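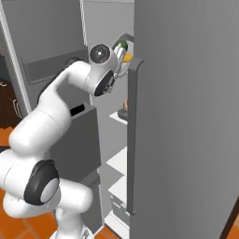

An open fridge. Making room comes before the meat does.

Home Features Food Home and Garden Regional Subscribe

Buying the whole beast

Bulk beef is cheaper and better than most of what is sold on a foam tray, but it asks a bit of the household that orders it

June 2, 2020

The chest freezers sold out first. By the middle of autumn the electrical shop in Mokon had a handwritten waiting list on the counter, and a secondhand freezer with a rusty lid could fetch more than it cost new. People who had never bought more than a week's meat at a time were ringing the butcher to ask what a side of beef was and whether it would fit in the boot of a hatchback.

Amarachi Olaniyan took a lot of those calls. She has run Nwankwo Meats in the main street for eleven years, and bulk orders were always part of the business, mostly for farming families and the odd shearing contractor. In May they overtook the window trade for the first time.

"The first thing I ask is how big the freezer is," she says. "The second thing is what they cook. People skip the second one and then they've got a drawer full of shin and no idea."

Mokon has 4,000 people, two supermarkets and one remaining butcher. The cattle that come through Olaniyan's cool room are mostly from Julov, a property half an hour west that sells some of its steers directly to households and sends the rest to the saleyards. The farm arranges the kill at a licensed abattoir, the carcass comes to town in a refrigerated truck, and the shop hangs it, breaks it down, packs it and labels it. The customer pays the farm for the animal and the shop for the work.

What you pay for

The confusing part is weight. A beast is weighed alive, then again as a dressed carcass, and the figure on the invoice is nearly always the second one. What ends up in the freezer is less again. Bone comes out, fat is trimmed, and the carcass loses moisture while it hangs.

One body that went through the shop last month weighed 241 kilograms dressed. With cutting and packing, the bill was $2,450, split between four households in the same street. Each went home with a share of everything, including mince, sausages and bones for anyone who wanted them.

That works out a little over ten dollars a kilo on the hook, and a fair bit more for what you can eat. It's a good price for scotch fillet and an ordinary one for mince. Anyone comparing it with supermarket specials on sausages will wonder what the fuss is about, and if sausages are most of what they eat they are probably right to stay where they are.

"I talk people out of it," Olaniyan says. "If there's two of you and you don't like stews, buy a rump off me and I'll slice it. You'll be happier."

Working out the cutting sheet

Every bulk order comes with a cutting sheet, and it is worth filling in at the kitchen table instead of over the phone. The sheet at Nwankwo runs to one page. It asks how thick you want steaks, how many to a packet, how large you want roasts, whether the brisket should be left whole or rolled, and what should go to mince.

There are trade-offs in it that first-time buyers miss. You can have T-bones, or you can have porterhouse and eye fillet, but they come from the same part of the animal and you can't have both from the one side. A rib roast for Christmas means fewer scotch fillets in winter. Blade can be a roast, a braise or a barbecue steak depending on who cuts it and how much trouble they go to.

Thickness matters more than most people think. A thin steak is cooked through before it has any colour on it. Olaniyan cuts to two and a half centimetres unless she is told otherwise and tries to keep people from going under two.

Then there is the packing. Steaks go two to a bag, mince goes in 500-gram lots, flattened so that it freezes fast and stacks. Ask for flat packs if they aren't offered. A round lump of mince takes a day to thaw in the fridge and a flat one is ready by the afternoon.
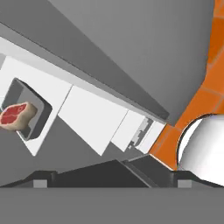

Raw steak in a tray. The fatty rim can stay on until after cooking.

How long it hangs

Beef bought this way has usually been hung for a week or two as a whole side, in cold moving air, before anyone takes a knife to it. Enzymes in the muscle go on working during that time and the meat gets more tender. It also dries a little on the outside, and that surface is trimmed off.

Most supermarket beef is aged too, but in a vacuum bag, where it loses no weight. There is nothing wrong with it. Side by side, the hung beef tends to be darker and a bit firmer in the hand, and it browns sooner because there is less water on the surface to boil away first.

Some customers ask for three or four weeks. The shop will do it if there is rail space, for a charge, but Olaniyan doesn't push it. Past a certain point the flavour goes in a direction that not everyone in a family likes, and a whole side is a lot of meat to find that out with.

Freezer space and the fridge before it

Allow for more room than you expect. The shop packs in 30-kilogram cartons, and a carton will fill the freezer section of an ordinary upright fridge with nothing left over for peas. A quarter share needs a separate freezer, even a small one.

The mistake is to load it all in at once. A domestic freezer is built to keep frozen food frozen and is slow at freezing a great heap of fresh meat. The packets in the middle can take more than a day to go hard, and slow freezing makes large ice crystals that tear the fibres and leave a puddle when the meat thaws. Better to spread the packets in a single layer against the walls and the floor, wait for those to set, then bring in the next lot from the fridge.

That means clearing the fridge as well. It should be at five degrees or lower, and plenty of home fridges aren't. A cheap thermometer left in a glass of water on the middle shelf overnight will settle the question. Raw meat goes on the lowest shelf, in something with sides, below anything that will be eaten without cooking. Don't jam it so full that the air can't move.

The shop can freeze orders before pick-up for those who ask. It adds two days and a small fee and saves a good deal of shuffling.

Label everything even if the butcher has already done it. Stamped labels rub off in the cold. A strip of masking tape and a pencil will outlast most marker pens. Keep a list on the lid and cross things out as they go, or you will eat steak until August and osso bucco until the following March.

Vacuum-packed steaks and roasts keep their quality in the freezer for a year without much trouble. Mince is best inside four months, sausages inside three. They won't make anyone sick after that if they have stayed frozen, but the fat starts to taste stale.

Thawing and cooking

Thaw in the fridge, overnight for a steak and up to two days for a roast. Leave it in a dish or a tray, as even a good bag can have a pinhole in it. Once it's out of the packet, pat it dry with paper towel and salt it. If there is time, put it back in the fridge uncovered for a few hours.

The slow cuts are where a bulk order earns its money. Shin, chuck and brisket make up a large share of any beast and they are what people are left with at the end. Olaniyan keeps a folder of recipes on the counter, photocopied from customers over the years, with oil stains on most of them. The most borrowed is a pepper stew of her mother's that takes a kilo of shin, a lot of onion and the better part of a Sunday.

A farmer's side of it

For Julov the direct orders are still a minor part of the year. A household sale brings more per head than the yards do, but there is the phone to answer, deposits to chase and the truck to fill. The farm has put its bookings through Numadico, an online ordering service several growers in the district now share, and that has cut down on the paperwork. Orders for spring are open and the winter list is closed.

The electrical shop expects more freezers at the end of the month. Olaniyan has put on a second apprentice and has asked anyone who still has her plastic tubs to bring them back.

Contact us | Advertise | Privacy | © 2020. All rights reserved. | Back to top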